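The Kitchen Is Open, the Chef Is Rebooting

Twelve students, one toy kitchen and a ketchup bottle with a mind of its own. An evening at the Kutau robotics club.
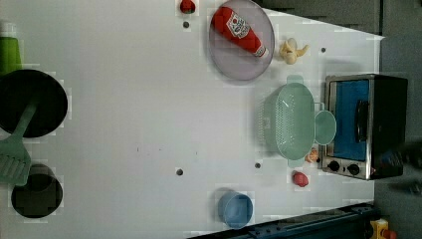 The ketchup problem

It is ten past six on a Tuesday and the ketchup is on the plate again. Not some ketchup. The bottle, lying down across the whole plate like a guest who has had enough. Somewhere in the software this counts as serving.

"It was asked to put the ketchup on the plate," says Areeba Ghumman, who runs the club, "so I can't really tell it off."

Kutau is the college robotics club, named after a vending machine that used to stand outside the workshop and gave people the wrong crisps. For its first few years the club built small wheeled things that followed lines on the floor and, when they ran out of line, followed the skirting board. Then Ghumman arrived from the engineering department, found an arm under a dust sheet and decided that her students would teach it to cook. The food would be plastic. She had met her students.

The arm is known as Warraich, after the technician who spent most of a spring term getting it to move and who has since left for a job with proper chairs. He was asked for permission. He said he would rather have had a bench.

Dinner for none

The kitchen was bought in one go with a budget of 175 pounds, and the club is proud of it in the way people are proud of a first flat. There is a toaster oven with a blue window, a frying pan, a black pot, and a colander and bowl in the same shade of mint green that every kitchen shop seems to settle on sooner or later. There is a tomato. There is a strawberry, which has nothing to do with any of the recipes and which the students refuse to give up.

There is also a pale yellow, knobbly item that has split the club down the middle. Half of them say ginger. The other half say chicken. The label they typed in for it has been changed so many times that Ghumman has locked the file, and it is now officially called "lump".

"You'd be surprised how much of robotics is this," she says. "Two people who both think they're right about a lump."

The work itself goes slowly. A student takes the controls, steers the arm through a task, and the movements are recorded. Then another student does it, then another, with the objects shuffled in between, until there are enough good goes for the software to learn from. The club has 621 of them so far. Ghumman would like to say they are all useful, and starts to, and then remembers the week the second years discovered that the spatula could be used to push everything else off the table.

What you notice, watching, is how bad people are at describing what their own hands do. Ask a student to pick up a cup and she picks up a cup. Ask her to make the arm do it and she spends four minutes approaching from the wrong side, muttering. By the end of the evening several of them are gesturing with two stiff fingers and a thumb, including the one ordering pizza.

The road to Ostalport

All of this is aimed at April, when the club goes to Ostalport for an inter-college contest with a fondness for household chores. Last year's task was folding tea towels, and Kutau came ninth. Ghumman calls this a respectable result. One of the third years calls it "a towel, eventually".

This year the theme is the kitchen. Each team gets 12 minutes. The judges lay out the objects as they please, read out a request and stand well back. Points are given for putting the right thing in the right place, and taken away for dropping it, crushing it or, under a rule brought in after the tea towels, throwing it at a judge.

The team to beat is Linano, from down the coast, who wear matching fleeces and are said to rehearse on a kitchen with running water. The Kutau students speak of the running water a great deal. They have a table with holes in it. The holes come in handy for bolting things down, and have been known to come in handy for losing screws.

Their secret weapon, if you believe them, is the mess. Linano's practice videos show a clean worktop with everything in its place. Kutau's table looks like the aftermath of a child's birthday, and that is the plan. If Warraich can find the tomato with a colander looming over it and a spatula sprawled halfway out of the frying pan, the thinking goes, it can find a tomato anywhere. Whether this was the thinking before anyone was asked to tidy up is hard to establish.

Seconds, anyone?

By half past seven the talk has turned to the oven door. Doors are hard. The arm has to take hold of the handle, pull, and keep pulling along a curve, when everything in its nature would prefer a straight line. The club's success rate with doors stands at 26 per cent, and the figure has been written on the whiteboard with a smiley face whose expression is open to interpretation.

A first year called over from the soldering bench has a theory that they should leave the oven until last and bank the easy points. There is a short argument. Somebody suggests microwaving. Somebody else says there isn't a microwave, and a third person starts pricing one up on her phone until Ghumman asks what, exactly, she thinks a microwave has on the front of it.

The pizza comes at eight, and gets eaten on the stairs, as food is banned in the workshop. Ghumman stays behind to set up the next run. She picks up the ketchup, looks at the plate for a while, and puts it back where it was.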